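Dilatik Handgreifer-Arbeitsplatz für Textilaufgaben

Planung, Lieferumfang und Kosten

Startseite > Ausrüstung > Datenerfassung > Handgreifer

Der Dilatik Handgreifer-Arbeitsplatz ist für Labore und Betriebe bestimmt, die Bewegungen an weichen Materialien aufnehmen möchten und dafür nicht für jede Stunde einen ganzen Roboter belegen wollen. Die Person führt den Greifer mit der Hand, das Wäschestück liegt auf dem Tisch, und die Aufzeichnung läuft mit. Die Daten kann man später auf einen Arm mit gleichen Fingern übertragen. Wir vertreiben den Arbeitsplatz zusammen mit der Firma Cadport, die auch die Wartung übernimmt.

Auf dieser Seite finden Sie die Angaben, die man vor einer Bestellung braucht. Viele Kunden fragen zuerst nach dem Preis des Greifers. Unsere Erfahrung ist, dass der Greifer selten der Posten ist, an dem ein Budget scheitert. Häufiger fehlen am Ende die Stunden für die Bedienung oder der Platz für den Tisch.

Lieferumfang Grundpaket

2 Handgreifer mit parallelen Fingern
4 Ersatzpaare Fingerbeläge
1 Ladestation
1 Stoffauflage mit Klammern
1 Tag Einweisung vor Ort
Software zur Aufzeichnung, Lizenz für ein Jahr

Nicht enthalten sind der Tisch, der Rechner und die Textilien. Den Tisch können wir auf Wunsch anbieten, aber die meisten Kunden haben schon einen passenden.

Tisch und Auflage

Die Tischfläche soll so groß sein, dass ein T-Shirt für Erwachsene mit beiden Ärmeln ausgebreitet werden kann und rundherum noch Platz für die Hand bleibt. Eine glatte Platte ohne Auflage empfehlen wir nicht. Dünner Stoff lässt sich von ihr schlecht aufnehmen, die Finger rutschen darunter weg, und man gewöhnt sich eine Bewegung an, die man später nicht haben will.

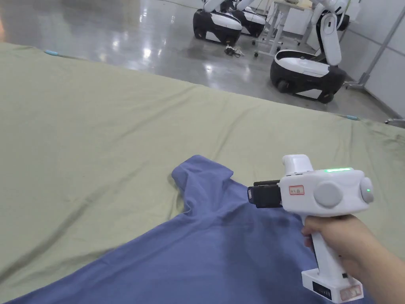
Für die Auflage rechnen Sie bitte mit einem eigenen kleinen Posten, denn sie ist Verbrauchsmaterial. Wir liefern sie in Grün und in Grau. Die Farbe soll sich von den Kleidungsstücken deutlich unterscheiden; ein blauviolettes Teil auf dem salbeigrünen Tuch ist gut zu erkennen, ein olivfarbenes wäre es nicht. Die hellblauen Klammern kommen an den Rand der Platte. Ganz faltenfrei muss das Tuch nicht liegen, leichte Wellen stören die Aufnahme nach unserer Erfahrung kaum. Wer sehr unterschiedliche Wäsche hat, bestellt am besten beide Farben und wechselt nach jeder Serie.

Platzbedarf

Wenn im selben Raum auch mobile Roboter stehen, planen Sie den Tisch bitte nicht in ihren Fahrweg. Kabel am Boden sollten vor dem Beginn der Arbeit aufgenommen werden. Auch die Spiegelung der Deckenlampen auf einem glänzenden Boden kann man bei der Planung schon berücksichtigen. Ein Plan des Raumes mit Maßen genügt uns, eine Besichtigung ist meistens nicht nötig.

Kosten im Überblick

Grundpaket wie oben: Preis auf Anfrage
Ersatzbeläge, Paar: 464 Kronen
Auflage einzeln: 400 Kronen
Verlängerung der Lizenz: nach Anzahl der Arbeitsplätze
Versand und Einweisung außerhalb Tschechiens: nach Aufwand

Die Fingerbeläge halten bei Baumwolle einige Monate. Bei Jeans und Frottee geht es schneller, hier haben wir leider noch keine zuverlässigen Werte. Bitte bestellen Sie die Beläge nicht erst, wenn der letzte Satz montiert ist. Die Lieferzeit war zuletzt im Mai länger als geplant.

Kaufen oder mieten

Für ein einzelnes Projekt lohnt sich oft die Miete. Die Firma Clondunora hat zuerst zwei Greifer gemietet und später vier gekauft; ein Teil der Miete wurde angerechnet. Diese Regelung gilt für alle Kunden, die innerhalb der Mietzeit bestellen. Mietgeräte tragen eine Nummer auf dem Gehäuse, bitte diese bei jeder Rückfrage nennen.

Bezahlte Arbeitszeit gehört auch in den Antrag. Das Halten des Greifers ermüdet das Handgelenk, und darum sollen sich zwei Personen an einem Tisch abwechseln. Unsere Technikerin Zoriana Dovhaniuk zeigt bei der Einweisung, wie man den Griff einstellt. Linkshänder bitte vorher anmelden.

Anfragen

Angebote und Miete: Eduard Procházka
Technik und Einweisung: Zoriana Dovhaniuk
Anfragen auf Englisch: Myrtle Oyelaran

Bitte schreiben Sie in die Anfrage, welche Textilien Sie bearbeiten, wie viele Tische geplant sind und bis wann das Budget verbraucht werden muss. Ein Angebot ist zwei Monate gültig.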